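Can a Robot Put Away the Shopping?

By the Linurska children's science page, 22 June 2025

Think about the last time you helped put groceries away. You picked up a box, found the right shelf, and set it down. You probably talked the whole time. For a robot, that job is still hard.

Robots have worked in factories for a long time. Most of them do one thing over and over. A car door comes down the line, the robot welds it, and the next door comes in exactly the same place. The robot hardly needs to look.

A store or a kitchen is different. Things get left at odd angles. Some are face up and some are face down. The same kind of box can look like two different things, depending on which side you see.

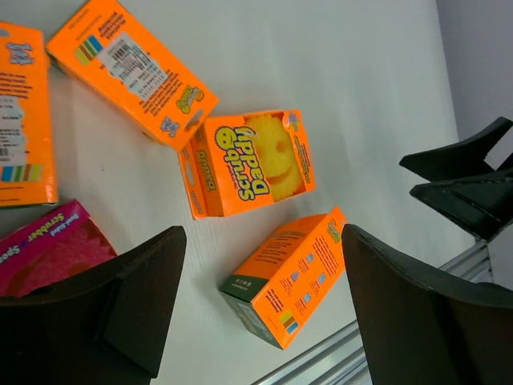

Sponge boxes on a table, seen from close to a robot's gripper. Four are orange and one is pink.

A robot has to answer several questions before it moves. Where does one box end and the next begin? Which side is up? Is there room for a finger on each side? Squeeze too hard and the cardboard bends. Squeeze too softly and the box slips.

Then comes the shelf. The arm has to lift the box, turn it the right way, and reach in without bumping anything. Wire shelves are tricky. A corner can catch on a wire, and the robot may not know why it has stopped.
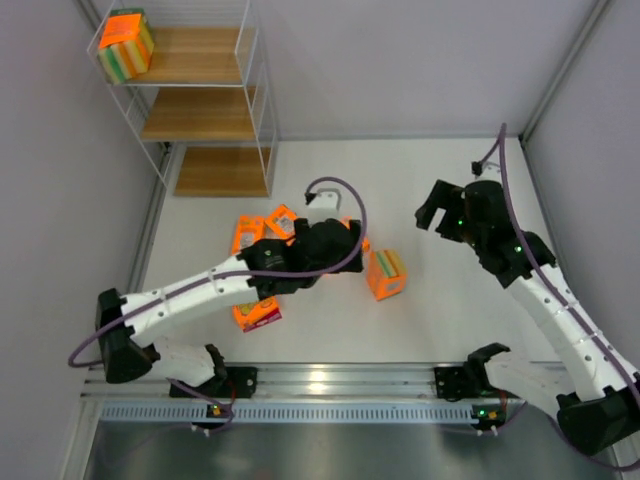
Many robots learn this kind of work by practice. A person guides the arms through the job, and a computer saves every move. One try is not enough. The Wulleck stocking project in Kusirville started in January and has saved 2,000 tries. In its last test, the robot put away 70 boxes out of 100 with no help. The others were dropped, left crooked, or never picked up.

It was slow, too. Filling one small shelf took 15 minutes.

So can robots do chores yet? Some chores, some of the time. A robot vacuum can clean an open floor, but it can't pick up your socks first. An arm can move boxes it has practiced with, but a bag of oranges might confuse it.

Try it yourself: put on thick mittens, close one eye, and stand five small boxes on a shelf. Use only your thumb and one finger.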